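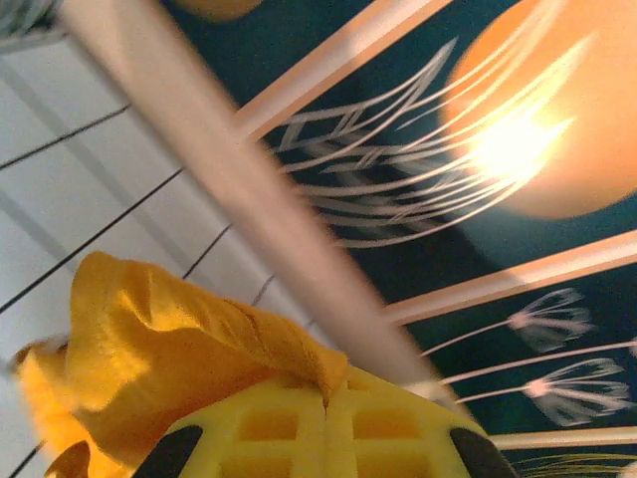

Page last changed: 4 August 2025

What a day at the Kļaviņa wool mill! We went in June for the open day, and I could have stayed a week. The dye room alone was worth the bus ride - 6 big vats, and a woman stirring onion skins who let us all have a sniff (earthy, a bit like soup).

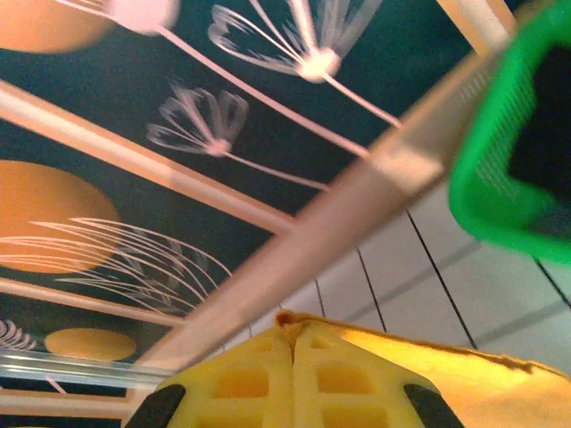

Then upstairs to the old looms, which are LOUD. The biggest one carries 1,254 threads, and they ran it for us twice! I bought two skeins of the gray Lelico yarn in the shop and wish I'd bought four. Bring cash, and try the rye cake.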